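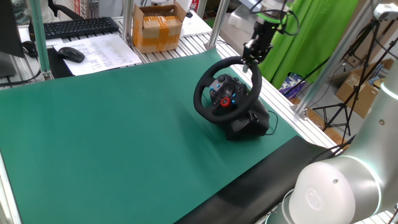
Figure 2. Gripper above the rim of a racing-style steering wheel controller, green work mat.

4.2 Who stays in the degree, and who goes where

Students enter the health administration program at Sollwood from three directions: straight from high school, from a clinical job (mostly nursing assistants and lab staff), or from an office job outside health care. Earlier work on retention treats these as one group. We kept them apart. The enrollment file held 2,334 student records after duplicates were merged; records with no entry route were dropped from the route tables but kept in everything else.

First-year dropout was highest in the office-job group. Not by as much as we expected going in. The clinical group left less often but took longer, partly because so many were on the part-time track and partly because of the accounting sequence, which is taught once a year and blocks everything behind it. Missing accounting in the fall costs a full year. Several students wrote this in the open comment box without being asked, in fairly strong language.

Placement next. We coded the first job after graduation into five settings: hospital, long-term care, outpatient clinic, insurer or billing firm, other. Long-term care took more of the clinical-entry graduates than any other setting. High school entrants went to hospitals, usually into scheduling or patient access, and then moved within 2 years. The moves were mostly sideways. A sideways move was counted as a move, see Section 3 for the rule and the argument over it.

4.3 The internship term

Every student does one internship term. Sites differ a lot. Moges, a regional group of outpatient clinics, takes interns in blocks of four and rotates them through the front desk, billing, and supply ordering. Lalent runs nursing homes and puts one intern with one administrator for the whole term. Hospital sites fall somewhere between and change their setup from year to year, so we pooled them.

The Lalent arrangement did better on the one outcome we care most about here, whether the graduate was in a supervisory job at follow-up. Caution needed. Lalent interviews its interns and turns applicants down; Moges takes whoever the program sends. Controlling for grades and prior work shrinks the gap without closing it. We have no measure of what the Lalent interviewers were looking for, and the interview notes were not kept.

Intern logs were the weakest data source. Required hours: 300. Nearly all logs add up to exactly that number, which says more about the form than about the hours. We used the logs only for task type. Common entries: staffing sheets, supply counts, complaint letters, preparing binders before a state survey. Budget work was rare at every site, even though site supervisors rated it the most importent skill for a new manager.

4.4 Survey of graduates

The graduate survey went to 2,000 addresses taken from the alumni list. Mail first, then email, then one reminder in August. Paper and email versions were the same except for question order in the pay section, a layout mistake we caught too late. Answers to those items are reported seperately by version in the appendix.

Graduates who had changed employers were asked why. Pay came first, schedule second. Among those in long-term care the order flipped: on-call weekends and covering for absent staff were named ahead of pay. Few mentioned the degree itself. Those who did mostly wanted more on labor law and less on marketing.

One item asked whether the respondent would choose the degree again. Clinical entrants said yes more often than the others, including those whose pay had hardly changed. We read this as relief at leaving floor work, but the survey has no item on that and the reading is ours. The Testov scale of job strain, used in the follow-up round, would have helped. It was left off the first round to keep the form to one sheet.

Differences by age were small once entry route was in the model. Differences by county were not, and are taken up in Section 5 together with commuting distance.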